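Clanerora: notes on the planner rewrite, thread by Branislav Baláž

1/
I spent November taking apart the planner in Clanerora, our control stack for two-arm tabletop tasks. A few people asked what changed, so I'm writing it up. The test task is in simulation: cups, a tray, a bowl, a pot, one table.

2/
The old version planned for both arms as one big system. Every request went through a single search over all the joints at once, even when only one arm had anything to do. It worked, but it was slow, and when it failed the log only said "no path."

3/
Now each arm gets its own planner and its own queue. A small scheduler sits on top and hands out regions of the table. If the right arm holds the region around the tray, the left arm can hover next to it but can't enter until the lock is released.

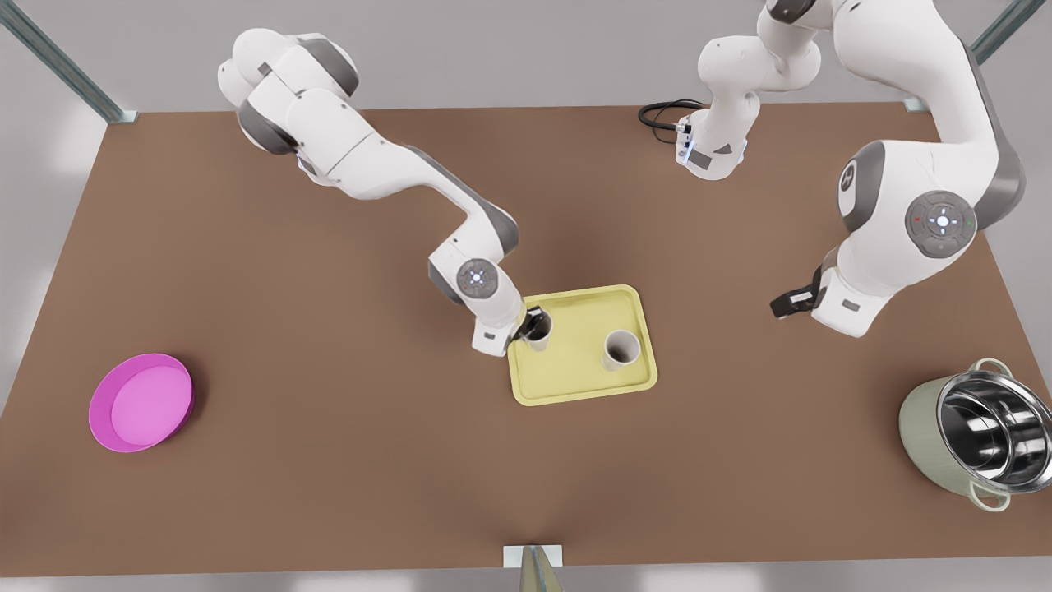
Right gripper on a cup at the corner of the tray, left gripper open and off to the side.

4/
The lock is a box in table coordinates, padded by the size of the hand. I tried tighter shapes that followed the tray outline. They saved very little time and made the code hard to read, so the box stayed.

5/
One thing I got wrong at first: I locked the region when the arm started moving. It has to be locked when the plan is made. Otherwise both planners can look at the same free space, both say yes, and you find out halfway through the motion.

6/
Numbers, for those who want them. Same batch of 1,600 randomized starts for both versions. The old planner finished 482. The new one finished 1,326. Same robot model, same time limit, same objects.

7/
Most of the old failures were timeouts. I'd guess a good part of them would have finished with a longer limit, but I haven't run that and don't plan to. The limit is what we need for the real cell.

Perception side

8/
Next problem was the hand cameras. The table cameras give a decent pose for every object, but up close the hand blocks their view of whatever it is reaching for. So the last part of the approach runs on the hand camera only.

9/
The hand camera sees a small patch of table at a time. Anything outside that patch has to come from memory. The world model now keeps the last good pose for each object with a timestamp, and the planner treats old poses as bigger obstacles than fresh ones.

10/
White cups are harder than they sound. Seen at an angle, the rim is an ellipse and the inside goes gray, and the old detector sometimes fit the ellipse to the shaded part. You then get a center that is off toward the base of the cup, and the finger comes down on the rim.

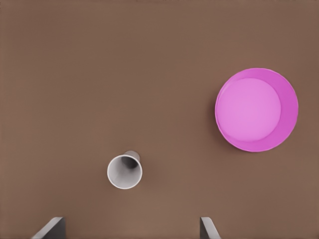

What I changed in the detector

11/
It fits the bright rim first and ignores the interior until there is a rim to attach it to. If the fit is poor, it returns nothing. Returning nothing is fine. The arm holds position, shifts the view a little and asks again.

12/
The retry count is capped at 2. After that the arm backs off to the pre-grasp pose and the scheduler decides what to do. Before this, a retry loop could hold a table lock forever and the other arm would just wait.

13/
Colored objects gave me almost no trouble. The pink bowl gets picked up by a plain color threshold. I left the threshold in as a cheap first check and only call the full detector when it fails.

14/
Tooling: every cycle is now written to one log with the camera view, the pose estimate, the lock table and the plan side by side. Borrowed the layout from Buleck, our older logger, and dropped the parts that wrote to separate files. Matching timestamps by hand was eating my mornings.

15/
With that log you can stop on any cycle and ask the planner to run again from the same state. Most of the bugs above I found this way. The lock bug took one afternoon after I had failed to find it for a week.

16/
Partly visible objects are the current headache. When the tray runs out of view, the detector can see one end and has to trust memory for the rest. If it fits a full rectangle to the visible piece, the tray comes out too short and the planner thinks there is free table where there isn't any.
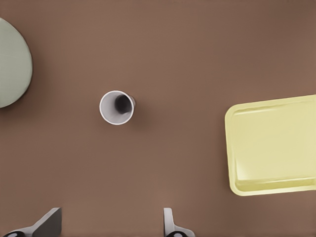
Bořivoj Sýkora: Why not have the detector report an open edge wherever the outline hits the image border, and let the world model fill in the missing side from the known tray size? We did that in Vondráček for boxes on a belt and it cost a few lines.

17/
Replying here so it stays in the thread. Yes, that's close to what I have on a branch. The fill-in works when the tray size is known. For an object the system hasn't measured yet I mark the unseen side as occupied up to a fixed distance, and that makes the planner too careful near the edges of the view.

18/
Still open: handing a cup from one arm to the other. Two locks have to overlap on purpose for that, and the scheduler has no way to say it yet. I'm going to try a shared lock type with both arms listed as owners.

19/
The scheduler and the log viewer go into the Pudby repo once I've cleaned up the config files. The detector stays on its branch until the tray fix is merged.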